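Las pinzas de Skekside

Gobnait Ó Conaill llegó al taller de Tatness antes que los demás y encendió los dos brazos. Había que elegir pinza aquella misma tarde. Daly quería dedos anchos; Tultico, los ranurados, más ligeros. Donal Ó Gríofa no quería ninguno, pero firmaba él.

— Empieza por la cámara de la muñeca — dijo Donal.

Gobnait la abrió en el monitor. El dedo ancho tapaba parte de la bandeja y eso ya era un dato. Lo apuntó.

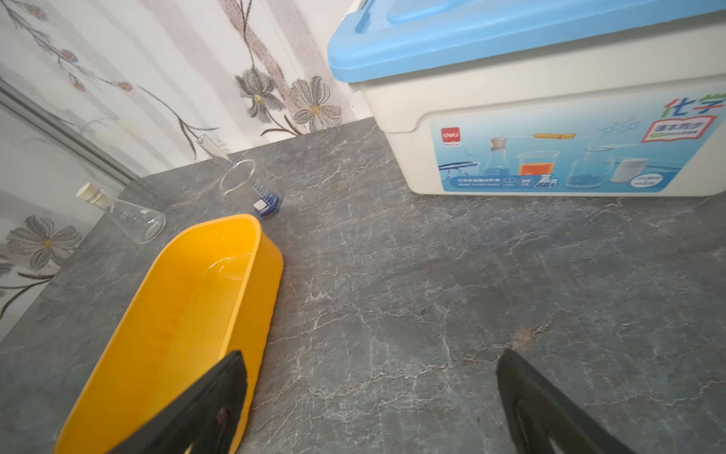 La bandeja amarilla y el material de vidrio, desde la muñeca.

— Con esa cuña no ves lo que agarras — dijo ella.

— Los de Daly dirán que no hace falta verlo.

Llevaban desde febrero oyendo a los de Daly. Donal se sentó, pidió cien repeticiones por pinza y ella le recordó que el presupuesto daba para seis. Discutieron un rato. Al final él cambió a la cámara fija, la que mostraba los dos brazos sobre la encimera oscura, con los bloques delante de la bandeja.

— Desde aquí se entiende mejor — admitió.

Gobnait miró las flores grises del papel pintado. Su madre había tenido uno parecido en el pasillo de Skekside, y de niña ella seguía los tallos con el dedo hasta la puerta.

— Seis, entonces — dijo Donal —. Y luego me voy a casa.
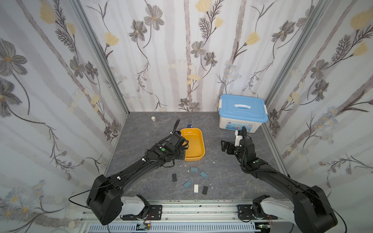
La segunda pinza

Gobnait abrió una hoja nueva, escribió «Tultico» arriba y esperó a que Donal dejara la taza.

— Cuando quieras — dijo él.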